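Washing up with one bowl, no dishwasher

Quick version because I keep getting asked. Moved into the Astedberg flat in November, no dishwasher, sink the size of a shoebox. Took me a while to get a system going. Now it's 7 minutes for a normal dinner for two.

What you need: a plastic bowl, washing up liquid, a brush, two tea towels. Rubber gloves if your hands crack like mine.

Step 1. Scrape everything. Properly. Bits in the water means changing the water.

Step 2. Pans get hot water and a squirt of liquid, leave them on the hob. Forget them for now.

Step 3. Fill the bowl halfway, hot as you can stand. Liquid goes in after the water or you get a mountain of foam and can't see the knives. Don't put knives in teh bowl anyway.
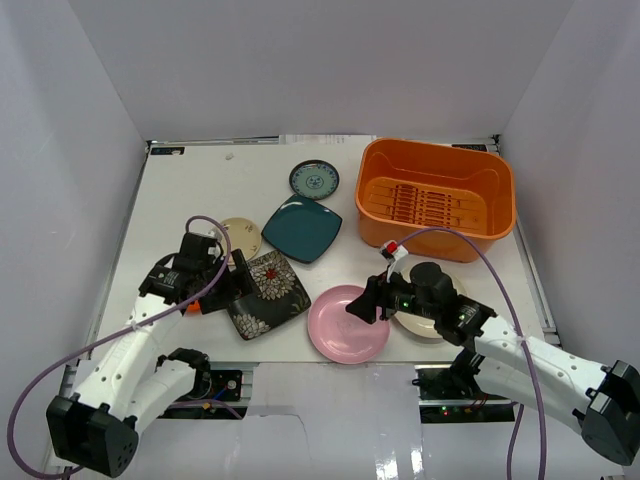
Step 4. Glasses first, then cutlery, then plates, then anything greasy. Change the water when it goes grey. I usually change once.

Step 5. Rinse. Cold is fine. Vesela Papadopoulos downstairs skips this completely and says everyone in her family does, up to you.

Step 6. Rack it, plates upright with a gap between. No rack? Folded tea towel, glasses upside down, tilt them a bit so air gets in.

Step 7. Pans last, in the old water. Burnt on stuff: bicarb paste, half an hour, scrub again.

Tea stains in mugs, same paste, damp cloth. Works on the teapot too but rinse it loads.

Wash the brush afterwards and stand it bristles up. Wipe out the bowl aswell, it gets a slimy ring otherwise.

Cast iron is a seperate post, coming when I get time.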